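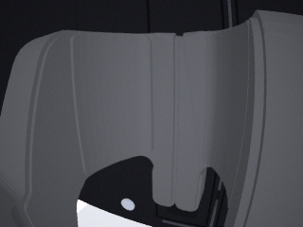 夹爪外壳近景,仿真画面。

关于我们

Drekovgate,做机器人作业规范的。不造机器人,不卖机器人,也不代理。写规范,查规范,教人按规范干活。就这三样。

公司在Zillau,九个人。一半以前在产线上调机器,另一半写过多年的检验文件。两边刚开始老吵架,一边嫌文件太长,一边嫌现场太随便。现在还吵,不过吵完会落到纸上。

我们在做什么

主要是末端执行器这一块:夹爪、吸盘、换装工具。整机安全有现成的国际标准和国家标准,我们不重复写,只写标准落到工位上那一段:谁来确认、什么时候确认、记录放哪儿、不合格了怎么停。很多工厂标准买了一整柜,班组长手里还是一张三年前的A4纸。

目前在维护的内部规范叫《Gunulholm手册》,名字来自第一个试点车间。现行版103条,去年比这多,删了不少。删的原则简单:现场没人能照着做的,要么改,要么删。每年九月修一次,中间只发勘误。

手册分几块:

仿真阶段。模型版本、碰撞体、质量参数要跟实物图纸对得上,对不上不许出验证报告。外观模型和碰撞模型分开存,分开编号。渲染得好看不算证据,这句话写在第一页。

夹爪和工件。夹持力上限写在工位卡上,改力要签字,两个人签。指面磨损按班次看,不要等掉件了才看。换指以后先空跑,再低速带件,再恢复节拍,顺序不能换。

人员进入。进围栏之前挂锁,自己的锁自己挂自己摘,不能代摘。示教模式下只留一个人拿示教器,旁边的人站在他看得见的地方。协作机型也一样要做风险评估,“协作”两个字不能替代评估,这个我们讲了无数遍了。

数据和记录。每次试验留参数、留日志、留当时的软件版本号。失败的也留,失败的尤其要留。文件名不许出现“最终版”“最终版2”这种。我们自已以前就这么干过,吃过亏。

怎么来的

一开始是给一家包装厂写换型流程。原来的流程80页,没人翻。我们去车间蹲了一个多月,跟了夜班,最后改成挂在机台边的几张卡,剩下的放附录。那家厂后来把另外两条线也交过来了。再往后有人介绍人,就成了公司。没拿过投资,也没有什么宏大的创业故事。

Kneževič项目是目前时间最长的一个,混线装配,夹爪种类多,换装频繁。我们给它建了一套仿真核对表,从模型导入一直管到现场验收。表里的检查记录到现在攒了4,000条,每条能查到是哪个版本的模型、哪一次改动。脱敏以后的一部分会拿来做培训材料,客户同意了的才用。

服务

规范编写:从零写,或者在您现有文件上改。一般建议改。
现场核查:提前通知和不提前通知两种都有,合同里写清楚。
仿真评审:看模型、看参数、看假设条件,出书面意见。只评审,不替您跑。
培训:面向操作员、维修工、工艺工程师,分开上课,不混班。操作员的课在机台旁边上,不用PPT。

不做的事

不发认证证书。我们不是认证机构,需要认证请找有资质的单位,我们可以帮着准备材料。
不收设备厂商的推荐费。
不替客户在验收单上签字。催也不签。
停产事故的责任认定不接,事后整改可以接。

几条我们自己守的规矩

看过现场再写。没看过的工位不写条款,客户再急也得等。
一条只说一件事,能用短句就用短句。
写“必须”的地方一定要说明谁来查。没人查的“必须”改成“建议”,或者删掉。
操作员提的意见,回复时限跟经理提的一样。
发现自己写错了,发勘误,挂网站首页,不悄悄换文件。上一次勘误是急停复位那一条,步骤顺序印反了,已更正,旧版请作废作废。

合作和应聘

接新项目前先通一次电话,半小时左右,不收费。请准备好:机型、夹爪类型、工件大概重量范围、现在用的文件(再乱也发过来),以及最近一次让您头疼的事。图纸不用先发,签了保密再说。

目前想找一位懂仿真又愿意下车间的同事。学历不限,要能写清楚话。面试会给您一段真实的旧规程,请您当场改,改完一起聊。

工作日上午9:30以后有人接电话。下午多半在现场,请留言,当天回。

网站还在改版,英文页没做完,手册下载链接有时候会失效,写信来我们直接发给您。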